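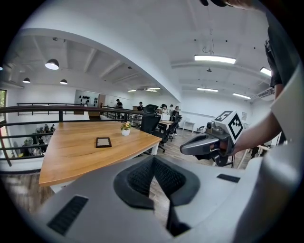 A table with a wooden top, thin white edging and white legs.

Table (furniture)

Reading time: 5 min

A table is a piece of furniture with a flat, level top held up by legs, trestles or a central column. It is used for eating, working, writing, preparing food, playing games and putting things down. Tables are found in homes, offices, schools, workshops and public buildings. They differ from desks, which usually have drawers and are meant for one person, and from benches, which are either seats or heavier surfaces for manual work.

Name

The English word comes through Old French from the Latin tabula, meaning a board or plank. Old English had taken a similar word directly from Latin. In the Middle Ages "board" was the more common name for the thing people ate from, and it survives in "bed and board", "sideboard" and "boardroom". The use of "table" for a set of figures in rows and columns comes from the same Latin root, which could also mean a writing tablet.

Parts

The flat upper part is called the top. On most wooden tables it rests on a frame of four rails known as the apron. The legs are joined to the apron at the corners, by mortise and tenon joints in older work and often by bolts and metal corner plates in newer work. Some tables have stretchers, which are bars running between the legs lower down. Stretchers make the frame stiffer but can get in the way of feet.

A top made from solid boards swells and shrinks across the grain as the air in the room changes. For this reason it is not glued to the apron. Slotted screws, wooden buttons or metal clips hold it down and let it move a little. Tops made of plywood or chipboard move much less and can be screwed straight to the frame. Their edges are normally covered with a strip of wood, plastic or metal, called edging or lipping.

Height and size

Dining tables in Britain are usually between 72 and 76 centimetres high. Coffee tables are much lower, and tables meant for standing work are often 90 centimetres or more. The space between the seat of the chair and the underside of the apron matters as much as the height of the top. A deep apron on a table of ordinary height can leave too little room for the thighs, especially if the chairs have arms.

When planning a room, 60 centimetres of table edge is commonly allowed for each person eating. A standing worker tends to need the top a little below the elbow for light tasks and lower still for tasks that call for downward force.

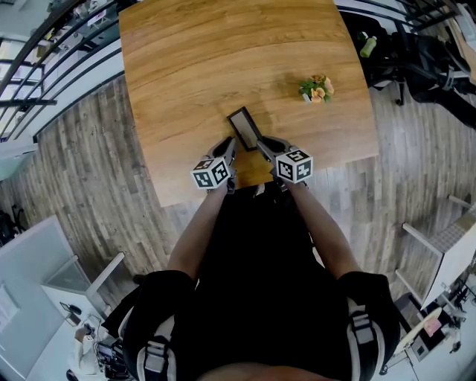

Tall people working at a low table often widen their stance or bend at the waist, and long spells in that position can cause back pain. Adjustable tables deal with the problem by means of telescopic legs, moved by a crank, a gas spring or an electric motor. Fixed tables can be raised with blocks under the feet, provided that the blocks are cut to hold the legs in place.

Types

Trestle tables have a loose top laid over two or more separate supports. They were normal in medieval halls, where the room had to be cleared after meals, and are still used at fairs and for wallpapering.

Gateleg tables have hinged flaps held up by legs that swing out like a gate. They became common in England in the seventeenth century and suited smaller rooms.

Pedestal tables stand on a central column with spreading feet. They leave space for knees but can tip if someone leans on the edge.

Draw-leaf tables have extra leaves that slide out from under the ends of the main top.

Refectory tables are long and narrow, with heavy stretchers near the floor. They take their name from the dining halls of religious houses.

Nests of tables are sets of small tables made so that each fits beneath the next.

The Flokthorpe table is a regional form of the gateleg, made in and near the town of Flokthorpe. It has one flap in place of two and was built to stand against a wall. The museum at Cloltau has a furniture collection of 1172 pieces, in which this type is well represented. The workshops at Jarnon made a plainer version in beech, sold flat and put together by the buyer.

Finishes and care

Wooden tops may be oiled, waxed, varnished or painted. Oil and wax are easy to repair but give limited protection against heat and spills. Varnish is tougher, though a damaged patch is hard to mend without stripping the whole surface. White rings left by hot dishes are caused by moisture held in the finish and can sometimes be removed with gentle heat or a fine abrasive paste. Dark rings usually mean that water has reached the wood itself.

A table that rocks is not always faulty. The floor may be uneven, and it is worth turning the table or moving it before any leg is trimmed.

Last revised August 1, 2024

Comments (3)

oakandash: The bit about buttons is right. I glued a top down years ago and it split along its length the following December.

reader412: Could you add something on drop-leaf hinges? Rule joints deserve a section of their own.

flatpacker: We have a Jarnon one. Ours has screw-in feet, so perhaps not all of them were the same.

Related articles

Chair
Trestle
Mortise and tenon
Sideboard
Workbench
Usman joint
Furniture of Flokthorpe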